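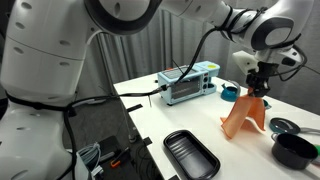

In defence of the cloth

The most important object in any kitchen is the one you would be ashamed to show a visitor. I mean the cloth. It has no plug and no warranty, it lives over the tap or in a damp heap behind it, and without it the whole business of eating at home would grind to a halt by teatime.

I have been thinking about this since March, when we moved to Ladonley and I had to pack a kitchen for the first time in 26 years. Packing a kitchen is a humbling exercise. You find out what you own, and then you find out what you use, and the two lists have hardly met. The fish kettle came with us. So did the pasta machine, which has been to more houses than some of my relations. What I couldn't find on the first evening, standing in front of a worktop covered in somebody else's crumbs, was a cloth. I wiped it down with a sock. It was a clean sock, and I have used worse since.

There is a great deal of money in persuading us that wiping is a problem awaiting a solution. The catalogue from Wateck, which followed us to the new address faster than the gas bill, has nine pages of solutions. There is a pad for glass and a pad for steel. There is a thing like a squeegee for the hob, and a glove for people who would like to be the cloth themselves. I counted none of this for pleasure; the pages are numbered and the section has its own coloured tab. An ordinary square of cotton does every one of those jobs, and when it has finished it will lift a hot lid for you as well.

I grant that a cloth can be disgusting. My mother's generation boiled theirs in a pan kept for the purpose, and you learned young not to ask what was for dinner when that pan was on. We don't boil things now. We sniff them, make a face and put them back. A friend of mine with strong views on germs has gone over entirely to paper, and gets through a roll every time she makes a sandwich. She tells me it's more hygienic. I'm sure it is. So would be not having a kitchen.

What I like about the cloth is that it puts everything else in its place. Set out a small cooker, a kettle, a baking tray and a pan with a good long handle, and you have what looks like a complete kitchen. Children's play kitchens are sold on exactly this understanding. They come with the appliances and the pots, occasionally a plastic egg, and the message is that cooking is a matter of putting things in and taking them out. Add a cloth and the game changes. Now somebody has spilt something. Now somebody has to decide whether lunch is over. I gave my niece's little girl an old yellow duster to go with her play kitchen, and she spent the rest of the afternoon wiping down the furniture and telling us all to mind our elbows. The pots never got another look.

Colour matters, by the way. I used to buy white cloths on the theory that one should be able to see the dirt. This is a theory for people with more courage than I have. Grey hides everything, including itself, and I have lost at least one grey cloth to the back of a grey sink for a fortnight. These days I favour orange. An orange cloth can be found by a tired person in poor light. It makes no claim to match anything, and guests never mistake it for a napkin, a mistake I have watched happen with a nice blue check one and would not care to watch again.

The household shop in Grarnarport still sells them singly from a box by the till, next to the string. The Szénási shop, it's called, and it smells of firelighters. You can have two for the price of a coffee. The alternative is the big warehouse outside town, which will sell you 100 in a shrink-wrapped brick, and I did once give in to that. It was a mistake. A cloth you have another ninety-odd of is a cloth you throw away, and I found myself binning perfectly good ones over a bit of turmeric -- me, a person who darns.

So I am back to two. One is in use and one is on the line, and when the one in use becomes something I'd hide from a visitor, they swap. After that it's demoted to the floor, then the bicycle, then whatever is going on under the car. The pasta machine is still in its box.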